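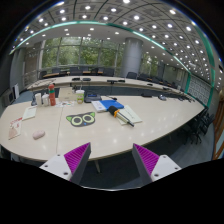 Zulmira Lobo
7/22/19

Okay, a few of you asked how the story hour planning is going, so settle in, because I have been saving this up and I do go on a bit.

We got the big meeting room at Caldeira after all! I had been picturing the six of us with our knees touching in the back office again, and now I have a table so long I have to get up and walk to reach my own notes.

The cat face is finished, by the way. Dark gray, big round pale eyes, bright green ears and the tiniest blue nose you ever saw. My nephew wanted the nose pink and we had a long talk about it over dinner, and I'm sorry to say I pulled rank.

His name is Skunda. The cat, I mean, not the nephew. He's the one who can't sleep in the story and goes from house to house asking everybody what they dream about.

Adelino Azevedo is reading the grown-up parts and I'm doing the cat. We tried it with the microphone, the one with the black foam and the little orange ring, and I have to hold it lower than I'd like or my p's come out like popcorn.

I still say you don't need a microphone for 60 children and their parents. Adelino says I have never heard 60 children eat crackers. Fair enough!

The script is down to 3 pages from what felt like a novel. I cut the whole part with the baker, which hurt, and I may sneak him back in as a voice behind the door - don't tell Adelino.

If you know a family out toward Paridden who would like to come, please pass it on. We printed 300 flyers and I would love to go home without any of them in my trunk. It's free, it runs less than an hour, and little ones are welcome to wander.

Things I could still use: a floor cushion or two, the kind you don't mind getting juice on, and somebody who can do a decent owl. I've tried the owl myself and it sounds like a teapot.

More after the next run-through. I want to work on the goodnight song, and Adelino has promised to learn the second verse this time.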